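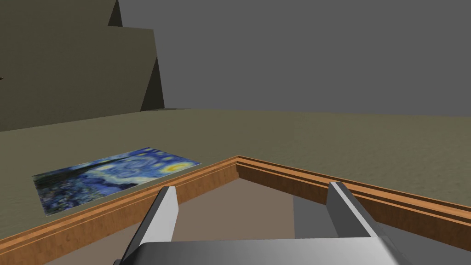
Last changed: 27 October 2020

Fliltholm – backer questions

What is Fliltholm?
A feature-length ghost story set in a boarding house out of season. Renu Bhardwaj wrote it and is directing. Brikemus is the production company.

How is it being paid for?
Partly by Brikemus and partly by backers through this site. So far 1,982 people have put money in. The list stays open until the end of the shoot.

What do I get as a backer?
Your name in the end credits, a download of the finished film and the monthly production letter. Backers at the Solanki level also get two seats at the first screening.

Will I be called a producer?
Only at the top level, where the credit reads "associate producer". It does not give you a say in the script, the casting or the edit.

Do I earn anything if the film does well?
No. Your payment is a contribution and there is no share of the takings.

When does filming start?
In June. The shoot is planned for 21 days, with two more held back for bad weather.

Can I visit the set?
Not this time. Santosh Pant will be posting short reports in the production letter.

How do I change the name in my credit?
Write to Bimla Saxena through the contact form, using the email address you paid with. Please give the spelling exactly as you want it on screen – we copy and paste it.

Can I have my money back?
Yes, up to the first day of filming. After that it will have been spent.

Is this connected to Skavunside?
Brijesh Tyagi edited both, but the story and cast are different. You don't need to have seen it.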